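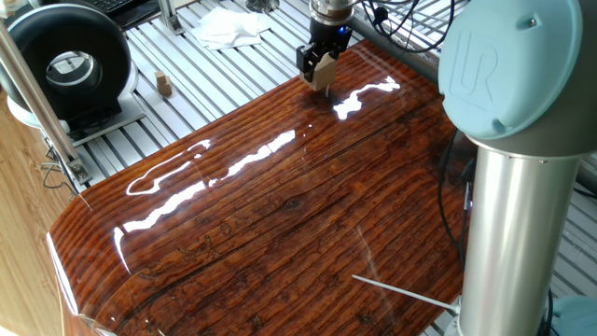 Locked pages, short thread. I am script coordinating a feature called Pistulura, and the same questions about revisions come up on every show, so the answers may as well live in one place.

Locking means page numbers and scene numbers stop moving. Before the lock, cutting a line on page 2 can shift everything after it. After the lock, page 48 stays page 48, even if only an eighth of a page is left on it.

If a revised page runs over, the overflow goes to an A page: 48, 48A, 49. Do not squeeze the margins to avoid one. Everyone who has to time the script will notice, and the timing will be wrong.

Scene numbers follow the same logic. A new scene between 20 and 21 becomes 20A. Some productions put the letter in front and attach it to the following scene, so the same insert would be A21. Either works. Pick one at the lock and write it on the distribution memo.

A cut scene keeps its number and the word OMITTED. The number is retired. Do not reuse it for a different scene, even if the new one plays in the same location with the same cast. Breakdown, schedule and sound reports all key off that number.
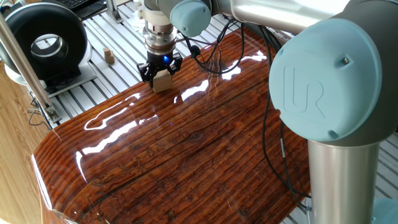
A reply under the last post asks what happens when an omitted scene comes back unchanged, and whether it then gets a new number as well.

No. If it is the same scene, restore it under its old number and mark the heading with an asterisk. If it has been rewritten to the point where the breakdown is different, treat it as new and give it a letter. On Pistulura we restored scene 11 this way on a Thursday and the schedule needed no change beyond un-striking the strip.

Revision marks: asterisk in the right margin, on changed lines only. Clear the previous set before starting the next one. A draft with old marks still in it is unreadable, because the crew can't tell what changed tonight from what changed last month.

Colors. White, blue, pink, yellow, green, goldenrod is a common order, though it varies. Tanui, the company I worked for before this, skipped green because their printer made it look like blue. The order matters less than the header, which should carry the color name and the date on every revised page. 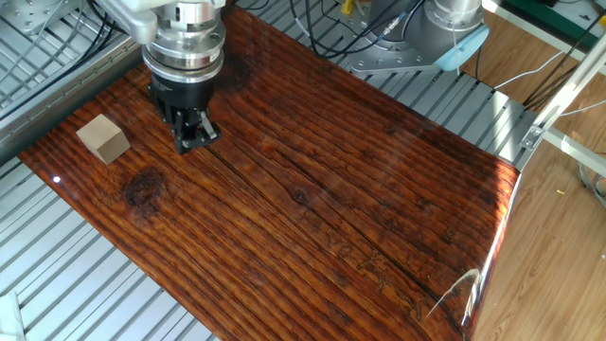

Full colored drafts are a separate case. When more than half of the pages have changed, issue a complete script in the next color. Keep the lock. Unlocking at that stage renumbers everything and the editor's notes stop matching.

Hillen, who are handling our post, asked for a list of every A scene and every omit along with the final script. I keep this in a plain spreadsheet: number, status, color, one line of reason. It takes a minute per revision – considerably longer if you rebuild it at wrap.

Last item. Financiers usually want an unlocked reading copy. Fundbridge did. Export it from a duplicate file, with scene numbers off, and put READING COPY in the file name.

Comments

We use A21 style and I still have to explain it every September when new assistants start.

Does the OMITTED line stay in if you cut several scenes in a row, or can you combine them?

You can combine them, 31–34 OMITTED, as long as the breakdown lists each one.

Margin squeezing should be grounds for dismissal.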